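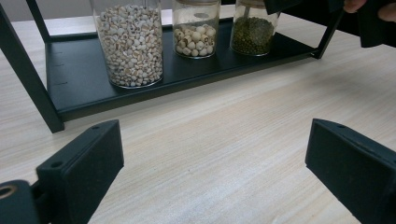
Lower tray of the rack, with jars in place.

Ticket number: 1544
Submitted by: Kirsty Fothergill, Ascombe Teaching Kitchen
Assigned to: Cameron Hoani, Equipment and Furnishings
Item: Countertop storage rack, dark metal (Buvberg)
Category: Stability
Status: Closed
Opened: 14 Jun 2023

Description of the problem
The rack used for dry goods rocks when a jar is lifted from the lower tray. The movement is small but can be heard across the room, and instructors have asked that it be corrected before the next grain and pulse class. The rack was assembled in April and was steady at that time. The glass jars on the lower tray remain in use.

Entry 1 -- C. Hoani
Request received. The requester is asked to confirm whether the rack also rocks when empty, and whether it does so on a different surface. Please remove all jars before moving it. The rack must not be carried loaded.

Entry 2 -- K. Fothergill
The jars were removed and the rack was tested in two positions on the same table and once on the floor. It rocked in all three. The tallest jar was weighed at the same time, as the question of load had been raised by a colleague. It came to 1263 grams with contents.

Entry 3 -- C. Hoani
Thank you. The result on the floor indicates that the tabletop is level and that the fault lies with the rack. A load of that size is well within what the tray is expected to carry. A visit has been scheduled with Uliana Prokopenko.

Entry 4 -- U. Prokopenko
Rack inspected on site. The fastening at one rear post had worked loose, allowing the tray to sit slightly out of square. All fastenings were slackened, the rack was pressed down evenly on a flat surface, and the fastenings were tightened again in diagonal order. No parts were replaced. The rack stood firm when empty and again when loaded.

Recommendations to the requester:
Place the fullest jar directly on the tray and do not stack jars.
Lift jars clear of the raised front lip. Do not drag them over it.
Check the fastenings by hand at the start of each term.

Entry 5 -- K. Fothergill
Confirmed steady after two classes. Syafiqah Wattimena has added the fastening check to the opening list for the room. The ticket may be closed.

Entry 6 -- C. Hoani
Closed. Any further movement should be reported under the same ticket number.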